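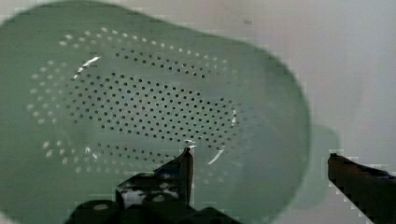 Abertura (dois minutos, sem pressa)

Boa noite. Agradecer ao pessoal da Pruma pela sala e pelo café, nessa ordem. Lembrar que a fala é sobre recipientes, para quem veio pela palestra de investimentos: é no andar de cima.

Começar pelo escorredor. Um objeto cheio de furos que ocupa o espaço de uma tigela inteira e não segura sopa. Perguntar à sala quem tem um só. Esperar as mãos. Perguntar quem tem mais de dois e não sabe dizer como isso aconteceu. Esperar de novo, vão rir.

Notar a aba lateral: é por ali que se pega e se pendura, se alguém algum dia pregar o gancho prometido. O meu está numa gaveta desde August — corrigir para agosto, o tradutor da Gusum passou por aqui.

Primeira parte: a mesa como armário

Na nossa enquete recebemos 852 respostas. A pergunta era simples: onde você guarda o que ainda não tem lugar? Venceu "em cima da mesa", com folga. Em segundo ficou "em cima de outra coisa". Ler as duas devagar.

Tese: toda superfície plana e livre na cozinha é um convite. Primeiro chega uma tigela. Tigela atrai tigela. Em pouco tempo há recipientes nas beiradas, e quem quiser cortar um pão corta no colo.

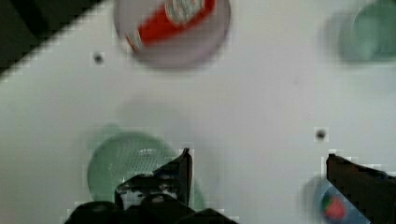
Mesa branca, tigelas e o escorredor verde.

Falar das cores. Compramos as peças avulsas, cada uma num humor diferente, e depois chamamos o resultado de descontraído. Não defender o jogo completo: já tive um, da Dandano, e hoje tenho três quintos dele.

Regra prática que uso em casa, com sucesso irregular: antes de pôr comida num recipiente, decidir se ele vai à mesa ou volta ao armário. Parece bobo. Fazer por uma semana e depois conversar comigo no intervalo.

Pular o trecho sobre tampas se já passou das oito. O trecho sobre tampas nunca coube em palestra nenhuma.

Segunda parte: prato não é estante

Aqui a plateia costuma se dividir. Um frasco de ketchup deitado no prato ocupa o lugar do jantar. Em pé, ao lado, ocuparia um círculo pequeno. Deitado, ele vira o jantar. Mencionar também o forninho elétrico, que pega a lateral da mesa e de lá não sai mais, e a fruta que acaba morando perto dele: uma banana, um morango desgarrado.

Contar o caso da casa em Xolalpa, onde medimos a bancada e sobravam uns 200 centímetros quadrados para trabalhar. Um pires, mais ou menos. A família achava a cozinha espaçosa.
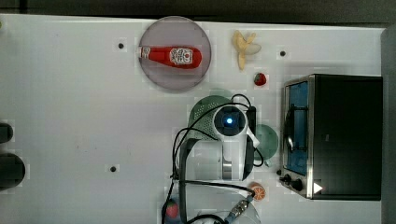 Azucena Gallegos discorda de mim neste ponto e pediu que eu lesse o bilhete dela: o ketchup deitado desce para o bico, o prato apara o que escorrer, e quem reclama disso nunca bateu no fundo de um frasco às dez da noite com fome.

Ler até o fim, sem fazer careta. Admitir que o argumento do prato é bom. Não admitir mais nada.

Perguntas

Se perguntarem de plástico ou metal para escorredor: o que couber na pia. Se perguntarem do forninho: medir a mesa antes de comprar, com a porta aberta. Se perguntarem das tampas, olhar o relógio.

Devolver o microfone na mesa da entrada. Slides para quem deixar o e-mail na lista, a partir de 08/07/2024.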